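Two grippers, one laundry bag

The test bench at Julten is a black marble-patterned surface with household things on it, and the engineer who runs it is clearly fond of every one of them. "People send us perfect cubes to pick up," she says. "Lovely cubes! But I want to know what happens with a floppy bag."

She has spent the winter comparing 2 grippers on the same arm. One is the Rorkano, a slim design with soft pads. The other is the Clidum, which is chunky, black and made of plastic, and she admits she didn't expect much from it when it arrived in January.

"I thought it would be far too clumsy for cloth," she says. "Then I watched it go for the rim of a mesh bag and I rang my colleague at lunch to tell him. He was very patient about it."

The rim is the hard bit, she explains. The netting gives way when you push on it, so the jaws have to find the binding round the opening and pinch that. The camera sits at the wrist, close to the work, and she likes it there even though the jaws fill up so much of the view. "You lose the room, but you see the pinch. I'd take that trade any day."
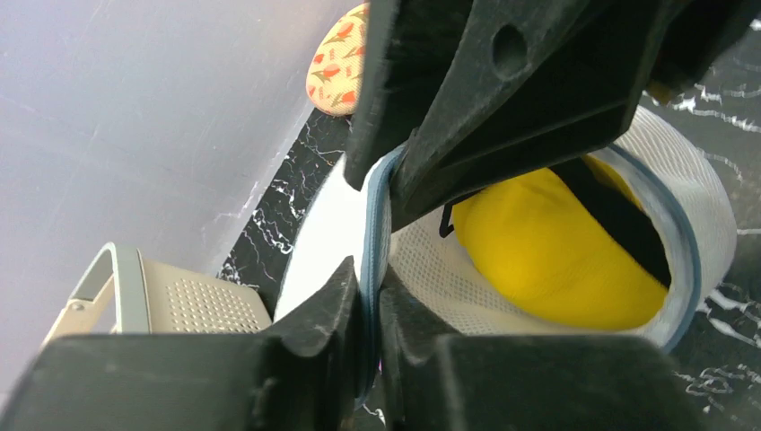
What the numbers say

She logged 451 tries with each gripper, with the bag on its side and something soft stuffed in it. The Clidum came out ahead on rims and handles, while the Rorkano was better at lifting a single sock (she is still working out why, and has a whole page of guesses). Changing from one to the other takes her roughly 8 minutes, cables included.

Was she tempted to swap the controller too? "Oh, constantly. We have an Obradović unit on the shelf and I'd love to try it. But if you change two things at once you've learnt nothing, so it stays in its box until the spring."

Next on her list are pillowcases, then a fitted sheet, which she talks about the way climbers talk about a mountain. "I've folded those by hand all my life and I still can't do it properly. Imagine if the arm gets there first!"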